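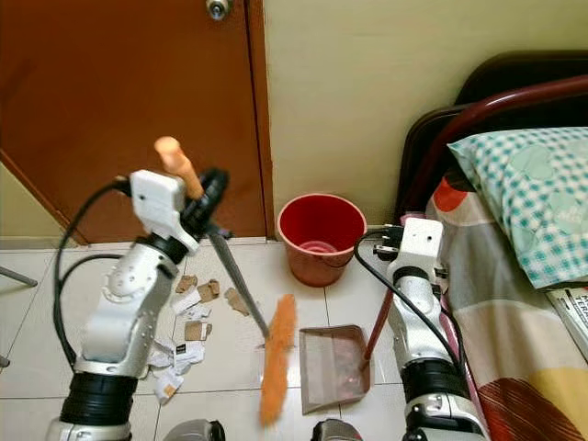 Seon-mi Ok once told her class that dust is the only thing in a home that arrives without being carried in by the door, and half of the class wrote it down as a fact. She had wanted them to disagree. Most dust does come by the door, on shoes and on the wheels of bags, and the rest is made by the people inside and by the things they own.

Chapter 2
Dust, Floors and the Air of a Room

Before you read

Think of the room in which you sleep. Where does the dust gather first? Write down your answer in one or two sentences and keep the paper. You will need it again in Section 2.4.

2.1 What we mean by dust

In daily speech we use the word "dust" for any fine dry matter that lies on a surface. In this book we use it in a more narrow way. Dust is solid matter in pieces so small that normal movement of air in a room can lift them, carry them, and let them fall in another place. A grain of coarse sand is therefore not dust, although we sweep it up together with dust. A thread from a sweater is a border case. When it is long, it stays where it fell. When it breaks into short pieces, it begins to travel.

House dust is always a mixture. It contains soil from outside, fibers from clothes and bedding, skin flakes, hair, crumbs, and very small parts of paint and paper. The mixture is different in each home, and it is also different in each room of the same home. A bedroom gives more fibers, and an entrance hall gives more soil. A kitchen gives a dust which is a little greasy, and for this reason it sticks to the top of cupboards and cannot be removed with a dry cloth.

2.2 How dust moves

A room with closed windows is not a room with still air. Warm air rises over a heater, cools near the ceiling, and comes down again along the window. A person who walks across the floor pushes air in front of the legs and pulls air behind. Each of these movements is weak, but the smallest pieces of dust need very little force.

The larger pieces fall within minutes. The smallest ones can stay in the air for hours. This explains a thing that many readers have surely noticed: a shelf that was wiped in the evening has already a thin gray layer on the next afternoon.

On the floor, dust does not lie evenly. People walk through the middle of the room and air moves there most often, so the dust is pushed to the walls, and finally to the corners, where two walls protect it. Under a bed the air is quiet, and hair and fibers roll together into soft balls. These balls catch more fibers and grow.

2.3 The surface makes a difference

A smooth hard floor holds dust loosely. It is easy to sweep, but it also gives the dust back to the air easily. A carpet holds dust more strongly, and it hides it. In a tiled floor the joints between the tiles are usually a little lower than the tiles, and fine soil settles in them. A broom that is pulled along the joint takes out more than a broom that is pulled across it.

The way of sweeping is important too. Long, fast strokes throw the fine part of the dust up, and it comes down after the work is finished. Short, slow strokes, with the bristles kept on the floor until the end of the stroke, lose less of it. Work from the walls toward the middle of the room, and wipe the shelves before you sweep.

Activity 2A

You need 2 clean glass plates, a soft brush and a sheet of black paper.

Place one plate on the floor in a corner and the other on top of a high cupboard. Leave them for 20 days and do not open the cupboard more than you must. Then brush the dust from each plate onto its own half of the black paper. Compare the color and the length of the fibers. Which plate has more soil?

Words to learn in this chapter: fiber, mixture, settle, joint, stroke, layer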